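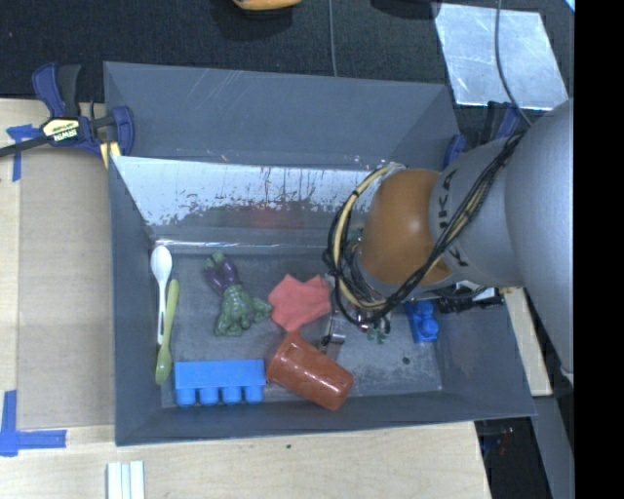
Terstead Users' Forum > Bin picking > Faults and safety

Protective stops near the bin wall

m.baldursdottir
Our picking cell at Plerkurby has recorded 3 protective stops in the last 100 cycles. In each case the cable loop at the wrist caught the bin wall while the arm was reaching low. The operator cleared the stop and resumed. I should be grateful for advice on whether the cell may remain in service.

garrido_support
Provided the force limits are unchanged, operation at reduced speed is acceptable. Please shorten the loop at the next service.

jvidalin
I must disagree. A repeated snag may damage a conductor inside the sleeve, where inspection will not find it. The cell should be isolated until the cables are tested.

garrido_support
Our guidance requires a test only after 50 stops.

jvidalin
That figure concerns stops of any kind. It does not cover contact with the cables.

m.baldursdottir
Thank you both. The cell has been isolated and a fault report sent to Plevema. The resume button is now locked to supervisors.

Jytte Vídalín (jvidalin)
Please post the test results when you have them.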